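4.2 Do open storage containers change how people tidy?

The claim that open, see-through storage makes households tidier has been repeated so often that it is now treated as settled. We are not convinced that it is. Most of the support comes from surveys in which people were asked, after buying new storage, whether their homes felt more organized. People who have just spent money and a Saturday on a cupboard will usually say yes. Olszewski's earlier household interviews avoided this problem by talking to people well after the purchase, and the effect she found was small enough that a change in the wording of one question removed it.

A second difficulty is that "open" has never been defined the same way twice. The Panby trial counted any container without a lid. Sadowski counted only containers whose contents could be recognized from the side, which excludes most solid bins and nearly all fabric ones. When the two definitions are applied to the same set of homes, they disagree on which households have open storage at all. It is hard to see how results built on one can be used to back up results built on the other, yet this is done routinely, including in the Omside guidelines that several housing providers now hand to new tenants.

For our own purposes we took the narrower view. A container was treated as open if its walls had gaps over most of their area and it had no lid in ordinary use. Shallow crates with grid sides meet this rule easily (Figure 4). Woven baskets were harder to place, and we left them out of the main comparison. We recognize that this favours plastic goods over natural ones, and a reader who cares mostly about wicker will find little here.
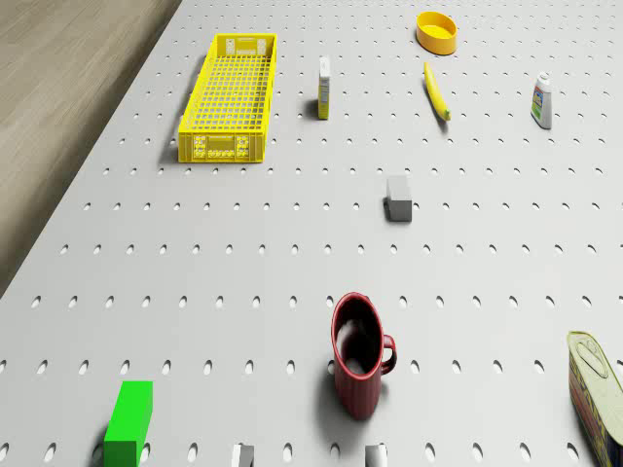 Figure 4. Long, shallow yellow plastic basket with a grid of square openings in its bottom and sides.

With that rule in place, we went back to the diaries kept by the 16 households in the Gajewski group. Each had been asked to note when something was put away, when it was taken out again, and whether it went back to the same spot. The diaries are uneven. Two households stopped writing in May, and one appears to have filled in a whole week at a single sitting, judging by the handwriting and the suspiciously regular times. We kept all three in the analysis and report the results with and without them.

Neither version shows what the guidelines promise. Items kept in open containers were returned to their place no more reliably than items kept in drawers. They were taken out more often, but this tells us little, as people tend to put the things they use most where they can reach them. The Lidamano report reads the same pattern as proof that visibility encourages use. It could just as well run the other way, and nothing in that report's design can separate the two.

We do not claim that open storage is useless. Several diary keepers plainly liked it, and liking a thing may be reason enough to own it. Our objection is to the advice given to tenants, who are told to replace working furniture on the strength of an effect that has yet to be measured properly. A fair test would assign containers by lot and follow people through at least one change of season.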